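Chapter 7
When the Robot Sews: What a Student Project Can and Cannot Show

Before you read: Write down what you would accept as proof that a machine can do a job. Keep the page. You will need it for the exercises at the end of the chapter.

Every student robotics project reaches a day when somebody wants to announce that it works. This chapter is about the week before that day, when the claim gets written down and should be picked apart.

Our case is Skitudeck, a project run by a class at the Brandão school. The students set out to teach a two-armed surgical robot to place a row of stitches in tissue. They entered the work in the Festitz student competition, where a team is judged on a written report and a short set of runs. Their first draft, dated February 11, 2022, opened with this sentence: "Skitudeck can suture."

Can it? The draft reported 62 attempts, 50 of them marked as successes. That sounds good until you ask who did the marking. The same students who wrote the control program also scored the runs, and they had agreed on no definition of success before they started. Some counted a stitch once the needle had gone through. Others wanted a tied knot. A few let a run stand even when a person had reached for the controls halfway through — the notes call this "a nudge" and never say how big a nudge was.

There is a second problem, and it is harder to see. A robot that learns from recorded runs learns from whatever the recordings hold. The class had 1000 short clips. Most came from only 21 sessions, with the lights, the tissue and the arms set up in much the same way each time. Clips from one session look a lot like each other. Counting them as 1000 separate lessons is like counting every page of one book as a different book.

The class also leaned on a scoring program called Plarkus, which gives each clip a grade for smoothness. Smooth motion is pleasant to watch. It tells you very little about whether the wound edges met, or whether the knot would hold under a pull. Be careful with any number that is easy to collect. It tends to end up in the first paragraph of the report.

As you study the project's pictures, keep a sheet with two columns, one for what you can see and one for what you are guessing.
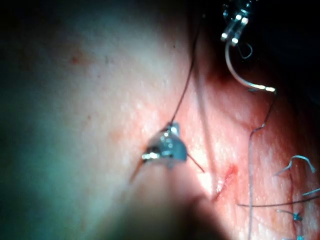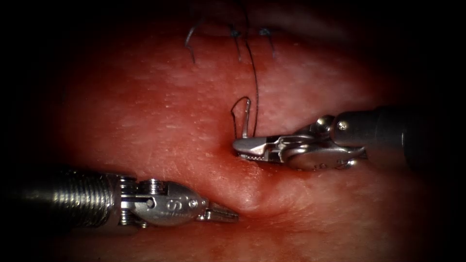

The "S" is on the instrument at left, both in the view before this line and in the next one.

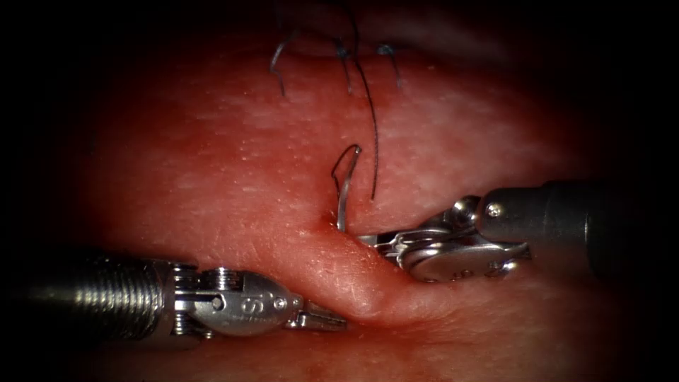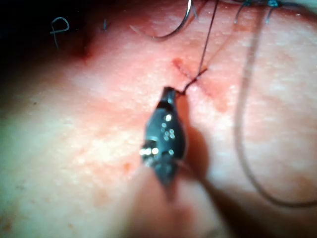
Now compare your second column with a classmate's. Most readers find it is the longer one. Words such as "neat," "secure" and "on its own" slip in early, and a still picture cannot back up any of them. You would need the full run, the record of who was at the controls, and some test of the stitch afterward.

None of this means the project was a waste. Getting two arms to share one small needle is hard, and the students learned a good deal about timing, grip and thread. The quarrel is with the sentence at the top of the draft. By November the class had replaced it with a longer and duller one that gave the setup, the number of runs and the rule for scoring them. The judges asked more questions about that version, and the questions were better.

Section 7.1 starts with the scoring rule. You will write one for a simple pick-and-place task, trade it with another group, and try to find a bad run that their rule would pass.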